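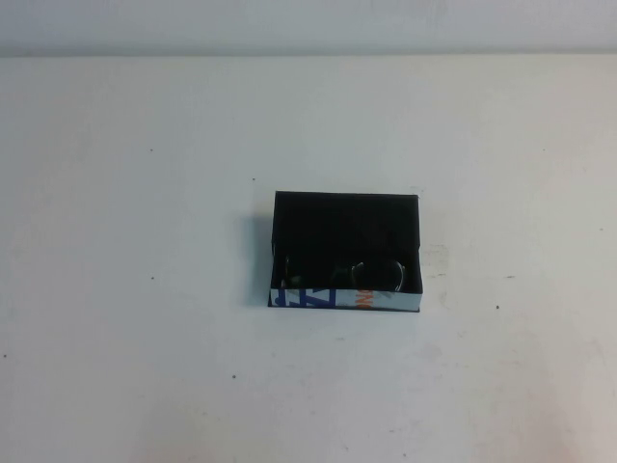 I have a drawer problem. Every house I've ever lived in has had one drawer in the kitchen that swallows batteries, birthday candles, the key to something, and a roll of tape with no visible end, and I've spent years pretending the answer was a bigger drawer. Last summer we moved to Kevthorpe and the new kitchen has exactly four drawers, two of them too shallow for a ladle, so I finally had to sort myself out.

What did it in the end was small boxes. Open ones, no lids (I cannot stress this enough, a lid is just a thing to put other things on top of). Any box will do if it's low enough for the drawer to shut. I've used the bottoms of tea boxes, a chocolate box, and the tray a set of mugs came in.

A few things I've picked up along the way:

Empty the whole drawer first. All of it, onto the table, and then wipe the drawer out with a damp cloth and a drop of washing-up liquid. Mine had a layer of crumbs and what I think was once a cough sweet.

Measure the inside height before you start cutting anything down. I didn't, and the first lot of boxes caught on the frame every time I opened it. Leave a finger's width at the top and you'll be fine.

Cutting a cardboard box down is much easier if you draw the line all the way round with a ruler, score it lightly with a craft knife and go over it a second time. One hard cut always wanders off at the corners! Run a bit of masking tape over the raw edge and it won't go furry.

Dark insides are lovely for pale things, string and candles and so on, but hopeless for anything small and dark. I lost a black hair grip in a black box for weeks. Line it with a scrap of leftover wallpaper or plain baking paper and you can see what you've got.

To stop the boxes sliding about, cut a piece of that rubbery mesh you put under rugs and lay it along the bottom of the drawer. Little blobs of sticky tack work too, though they go hard after a year or so and take a bit of picking off.

Batteries want a box to themselves, standing up if they'll fit. Put a strip of tape over the ends of the nine-volt ones, as they shouldn't be rattling around with paper clips. Dead ones go in a jam jar by the back door and get taken to the supermarket with the shopping bags.

Takeaway menus: just throw them away. They're all online and the prices are wrong anyway.

My neighbour Gadisa Gudeta keeps one box with nothing in it at the front of his drawer, and whatever gets tossed in during the week gets put away when it's full. I pinched that idea straight off him and it's probably the best of the lot, although my "empty" box currently has two corks and a bicycle valve in it.

If you'd like to do the same in a workshop, go for something tougher than card. Old baking tins are brilliant for screws, and they wipe clean if you spill oil. I tried sorting mine by length and gave up, so now it's wood screws in one tin and everything else in the other.

I'm doing the cupboard under the sink in July, once I've worked up the courage. If anybody knows how to stop spray bottles falling over every time the door opens, please leave me a comment.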